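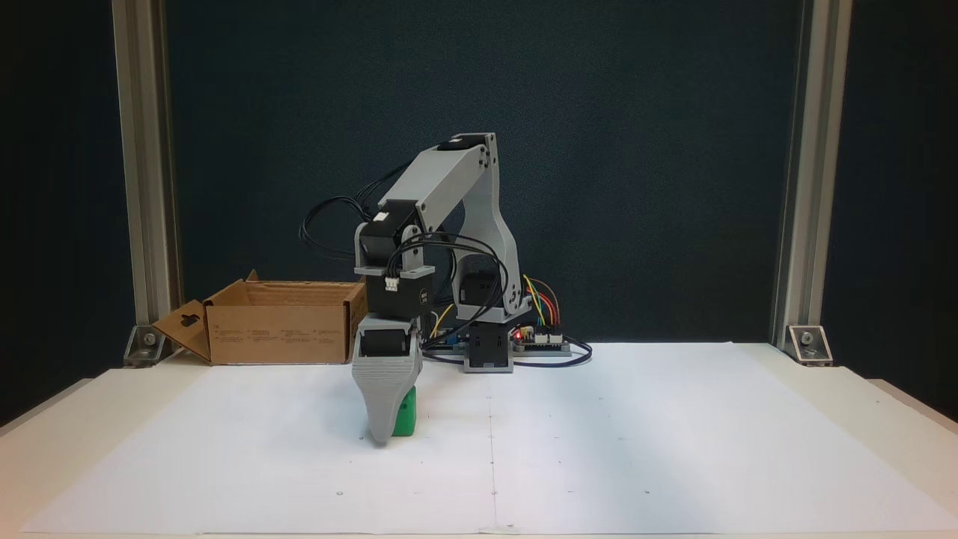 ## 3.2 Getting people into cardiac rehab, and keeping them there

**Figure 1.** Small desktop arm with its gripper closed on a green block.

I'll admit I came to this part of the study with a bias. I'd worked at the Prerden clinic long enough to be pretty sure that distance was what kept people away from rehab after a heart attack. So when we sat down with the 62 patients who'd agreed to talk to us, I had my questions about driving times and petrol money all lined up (and yes, I asked every one of them).

Distance did come up. People out at Skotuvau have a long trip in, and a few of them can't drive for the first while after discharge, so they're leaning on a daughter or a neighbour. But far more often we heard about the letter. Our referral letter went out after discharge, ran to 2 pages, and used the word "programme" without ever saying what the programme was! One fellow thought it was a telly thing. Another had put it on the fridge and was still waiting for somebody to ring him.

Of the people we interviewed, 11 never came to a first session, and another 11 started and then dropped off before the final assessment. I'd lumped these two groups together in my early notes, which was a mistake. The first lot mostly hadn't understood they were booked in. The second lot knew exactly what they were missing – they'd gone back to work, or found the morning timeslot hopeless, or felt well enough that walking the dog seemed like plenty.

The Konon site ran things a bit differently. A nurse there dropped by the ward before discharge and wrote the first appointment on a card, and the patients we spoke to could nearly always tell us her name and what she'd said. I can't separate the card from the nurse on the strength of interviews alone, and I'm not going to try.

We stopped recruiting in December, when both sites wind down for the summer holidays. Coding of the transcripts is covered in Section 3.3, along with the Hyun checklist we used for the follow-up calls.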